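**Protokoll Abteilungsbesprechung Montage und Prüfung, Mai**
Vomico, Halle 2, Besprechungsecke
Beginn 13:15 Uhr, Ende 14:00 Uhr
Leitung: Adanech Feyisa
Protokoll: Aicha Slaoui
Anwesend: Frühschicht komplett, von der Spätschicht vier Personen, Betriebsrat, Instandhaltung

## 1. Protokoll der letzten Besprechung

Ohne Änderungen angenommen. Offen ist noch der Aushang mit den neuen Schichtzeiten, Frau Feyisa hängt ihn diese Woche auf.

## 2. Stand Greiferzelle (Projekt Vanimow)

Die Zelle läuft seit drei Wochen im Versuchsbetrieb, bisher nur in der Frühschicht. Ziel für die Frühschicht sind 600 Teile, der beste Tag lag bei 500. Die meisten Unterbrechungen entstehen beim Ablegen. Die Instandhaltung hat die Schließkraft einmal reduziert, weil es Rückfragen wegen Druckstellen gab. Ob das reicht, ist offen.

Aus der Frühschicht kommt der Hinweis, dass die Fehlermeldungen am Bedienfeld nur auf Englisch erscheinen. Wikov hat die deutsche Fassung zugesagt, ein Termin liegt nicht vor. Bis dahin legt die Instandhaltung eine Liste mit den häufigsten Meldungen und der jeweiligen Abhilfe an die Zelle.

## 3. Auswirkungen auf die Arbeitsplätze

Frau Feyisa: Es fällt keine Stelle weg. Die beiden Handplätze für das Einlegen werden zusammengelegt, eine Person übernimmt dafür die Betreuung der Zelle. Die Aufgabe wechselt wöchentlich.

Diskussion:

- Mehrere Kolleginnen finden das Einlegen an der Zelle angenehmer für Schultern und Handgelenke. Dafür wird das Warten auf Störungen als anstrengend beschrieben, man könne nichts anderes anfangen und nicht weggehen.
- Frage nach der Eingruppierung: Wer die Zelle betreut, quittiert Störungen und dokumentiert sie. Der Betriebsrat sieht darin eine höherwertige Tätigkeit. Frau Feyisa klärt das mit der Personalabteilung.
- Frage, ob Stückzahlen pro Person ausgewertet werden. Antwort: nein, nur pro Schicht. Der Betriebsrat möchte das schriftlich, bevor die Spätschicht dazukommt.
- Die Spätschicht wünscht eine eigene Einweisung und keine Weitergabe bei der Übergabe. Zugesagt, 45 Minuten je Gruppe, in der Arbeitszeit.

Der Vorschlag, die Zelle während der Pausen unbeaufsichtigt laufen zu lassen, wird vorerst nicht weiterverfolgt.

## 4. Greifen und Ablegen

Die Instandhaltung stellte den aktuellen Stand vor. Die gewölbten Teile werden seitlich von zwei Fingern mit geriffelter Innenfläche gefasst. Diskutiert wurde, ob weichere Beläge nötig sind. Ein Satz zur Probe wird bei Ene angefragt.

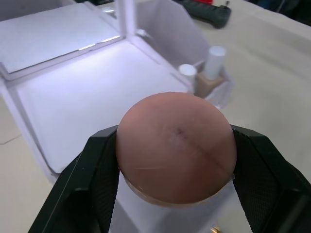 *Abb. 1: Gewölbtes Teil zwischen den Greiferfingern, dahinter das weiße Fach*

Frau Slaoui bittet darum, den Bereich rund um das Fach von Kleinteilen freizuhalten. Für persönliche Gegenstände wird eine Ablage am Schrank angebracht.

## 5. Sonstiges

- Auftrag 891 wird weiterhin komplett von Hand gefertigt.
- Der Lüfter über Platz 3 ist immer noch laut. Meldung ist raus.
- Urlaubswünsche für August bitte bis Monatsende eintragen.

## Aufgaben

| Was | Wer | Bis |
|---|---|---|
| Eingruppierung klären | Feyisa | nächste Besprechung |
| Schriftliche Zusage zur Auswertung | Feyisa | vor Start Spätschicht |
| Liste Fehlermeldungen | Instandhaltung | Ende Mai |
| Anfrage Beläge bei Ene | Instandhaltung | Ende Mai |
| Termine Einweisung Spätschicht | Slaoui | nächste Besprechung |

Verteiler: alle Anwesenden, Aushang Halle 2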